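Heria Coaching > Work With Us > Practice Clients Wanted

Practice clients wanted for our next coach training group

Hello! If you've ever been a bit curious about coaching but didn't want to hand over your credit card to find out, keep reading. I run the training side of things at Heria, and I'm looking for people who'd like to be coached, free of charge, by the folks in our next group of trainee coaches.

I should say right away that I love this part of my job. I started out as a practice client myself (many haircuts ago), sitting in a borrowed office with a trainee who was more nervous than I was. I went in thinking I wanted to talk about getting promoted and spent most of the hour talking about why I never took a lunch break. I signed up for the training the following spring. I'm not promising it'll do that to you!

What you'd be signing up for

You get 7 sessions with the same trainee coach, spread over the length of the course. Each one lasts 70 minutes, and they happen by video or phone, whichever you like better. You and your coach pick the times between you. Most people settle into every other week, with a gap here and there for vacations and sick kids.

You bring the topic. It could be something at work, like a new team you've just been handed, a boss you can't read, or a presentation that's been keeping you up at night. It could be a bigger question about what you want to do next. It could also be something small and nagging that you've been meaning to sort out forever. Small topics are very welcome. Trainees learn a ton from them, and so do clients.

After the first session I'll send you a short feedback form, and then another one halfway through and one at the end. Please do fill them in. The trainees need them to qualify, and I read every word (yes, even the one that just said "fine").

Who I'm looking for

You need to be over 18, living in the US or Canada, and able to find a quiet spot for each call. Your parked car counts. So does a bedroom with the door closed.

You don't need to be a manager, or even have a job right now. Last time we had nurses, a couple of warehouse supervisors, a school librarian, two people who'd just retired and one person who was setting up a bakery. I'd love that kind of mix again. I'd also love to hear from more people on night shifts, as we have a trainee or two who are up at odd hours anyway.

What I do ask is that you're willing to talk, think out loud, and try something between one session and the next. It might be a conversation you've been putting off, or just writing down what you do with your evenings for a week. Your coach won't grade you on it. 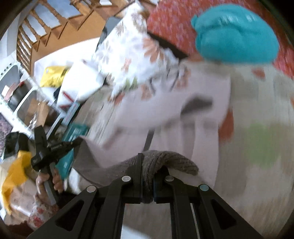
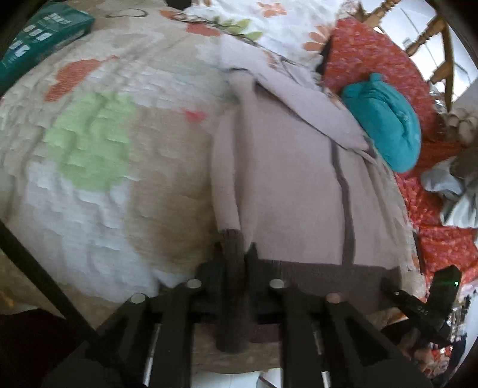
Do I have to tell my employer that I'm taking part?
That's up to you. We don't contact employers at any point, and your name doesn't go on anything we publish. If you want to do the sessions during work hours, check with your manager first, but what you talk about stays between you and your coach, within the limits set out in the agreement you'll both sign.

Speaking of that agreement - it's two pages long and written in normal English. It covers privacy, cancellations, and the few situations where a coach would have to speak to somebody else, such as a serious risk of harm. Your coach will go through it with you at the start of the first session, and you can ask anything you want before you sign.

What this isn't

Coaching isn't therapy, and our trainees aren't qualified to treat depression, anxiety, addiction or trauma. If you're going through a really rough patch, please talk to your doctor or a licensed counselor. You can still apply later on, and I'd be glad to hear from you when the timing is better. If you're already seeing a therapist and things are steady, that's fine too, but do mention it to them before you apply.

It also isn't advice. Your coach won't fix your resume or tell you which job to take. Some people find this maddening for the first session or two! They ask "but what would YOU do?" and get another question back. Hang in there.

About the trainees

There are 9 of them in this group. They'll all have finished the Ocampo module before they meet you, so they've had plenty of supervised practice on each other by then (and on me, poor things). They come from all kinds of working lives, and each one has a supervisor they check in with after sessions. They discuss how they coached. Your name and personal details stay out of it.

A few of the sessions may be recorded for the trainee's assessment, audio only, and only if you say okay each time. If you'd prefer no recordings at all, tell me on the form and I'll match you with someone who already has what they need.

How matching works

I do it by hand, with a big pot of coffee and a lot of sticky notes. I look at when you're free, what you'd like to work on and whether you two might already know each other, which happens more than you'd think in our Lukov group. Then I email you both, and your coach gets in touch to set up a quick hello call. If it doesn't feel right after that call, let me know and I'll look for somebody else. No hard feelings on anybody's part.

I can't always place everyone. If I don't have a match for you this time, I'll ask if you want to go on the list for the next group.

The time part

Please be realistic about this. The sessions are free, but the trainee's hours depend on you showing up. If you need to cancel, give your coach a day's notice if you possibly can. Two no-shows and I'll have to give your place to someone else. I hate sending that email, so please don't make me!

If you look at your calendar right now and it makes you want to lie down, maybe wait for the next round.

How to apply

Fill in the practice client form on the Cullitz page of our website. It'll ask for your name, your time zone, when you're usually free, and a few lines about what you might like to talk about. A few lines really is enough. You can change your mind about the topic as often as you like.

Applications close in November, and I'll be in touch with everyone by email once I've done the matching, whether I have a place for you or not. Check your spam folder, as my emails seem to enjoy it in there.

Got a question first? Send it through the contact form and put "practice client" in the subject line. I answer those on Tuesday, usually in one long sitting, so if you write on a Wednesday you may have a bit of a wait.

I hope to hear from you!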